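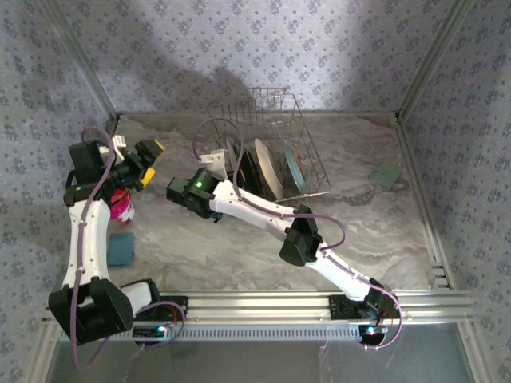

How long does a pottery class at Trundilstead last?
Evening classes run for 2,500 minutes over the full term, split into weekly sessions. Doors open at 6:30 p.m. and we start at 6:45.

What does it cost?
The term fee is $165. Clay, glazes and two firings are included. Extra clay is $40 a bag.

Do I need my own tools?
A basic kit is on every bench. Bring an apron and an old towel.

When can I pick up my finished pieces?
Glazed work goes on the Skoler shelf by the back door, usually about 2 weeks after your last session. Friday is the best day to come by. We keep pieces until the end of the next term.

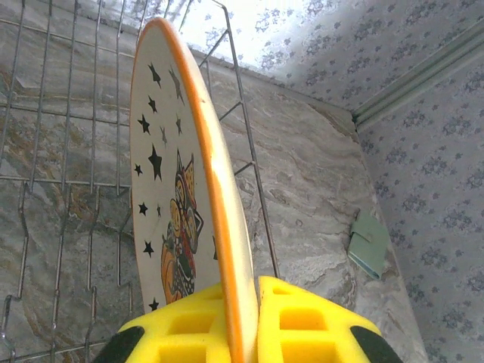
Manikandan Pinto wrote to us that his mugs took closer to three weeks in March, and asked if we could email people when the kiln is unloaded. We now do this for anyone who leaves an address on the sign-up sheet.

Can I eat off what I make?
Use the glazes marked "food" on the lid. Everything else is for decoration only.

Can I miss a session?
You can make it up in the Vira room on open studio night. Tell the desk first.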